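Westside Medication Labelling Project
Progress report to the Gisler Fund, second reporting period

Prepared by Gertraud Kuster, project lead

Summary

Work on the bilingual medicines list is on schedule. The Ornport catalogue was finalised in December and is in use at both dispensing sites. The Pekodau catalogue is behind plan, with the delay confined to the checking stage. Spending is within the approved budget and no variation is sought.

Background

Many older residents in the Westside catchment bring medicines from overseas to their first appointment. Staff record these by hand, often from packaging they cannot fully read. The project was funded to build a reference list matching overseas product names to the generic names used in local dispensing software, and to train counter staff in its use.

Activity this period

The reference list now holds 1,203 entries. Each entry carries the name in the original script, a romanised form, the generic name, the dose form and the strength. Entries are drafted by the cataloguing officer and checked by a pharmacist before release. Where the two disagree, the entry is held until the original packaging or the printed insert has been sighted.

Dose form has been the main source of held entries. Tablets, hard capsules and soft capsules are separate codes in the dispensing software, but earlier handwritten records often used a single term for all three. The officer has re-coded the older records where the form could be confirmed. Those that could not be confirmed are flagged and do not appear in counter searches.
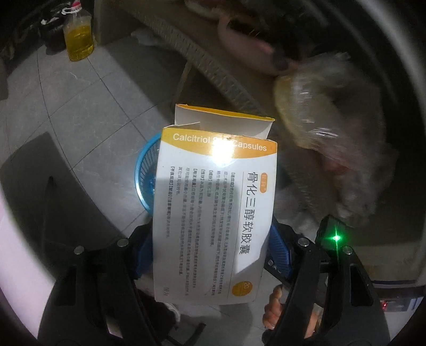

Vitamin D products were reviewed as a group. Calcitriol, colecalciferol and alfacalcidol had been filed under one heading in the records inherited from Pekodau. They are not interchangeable, and the heading has been withdrawn. Each now has its own entry, with a cross-reference visible to pharmacists only.

Training

Two training sessions were held at Ornport, with 14 staff attending. The sessions covered searching by script, searching by romanised name, and the procedure when no match is found. Feedback forms asked for a larger font on the results page, and this has been changed. Staff also asked for a printed quick guide to keep at the counter. A draft is with the pharmacists for comment.

Training at Pekodau has been moved to the next period so that it follows release of the site's catalogue.

Issues

The checking pharmacist at Pekodau was on leave for part of the period and the relief position was not filled. Ornport has agreed to take a share of the backlog. The software vendor's update changed the import format for non-Latin characters and one batch had to be reloaded. Import files are now tested on a copy of the database first.

Next period

Clear the Pekodau backlog and release the catalogue. Deliver training at that site. Issue the printed quick guide. Begin the audit of counter searches that returned no match, with results to be included in the next report.

A statement of expenditure is attached separately.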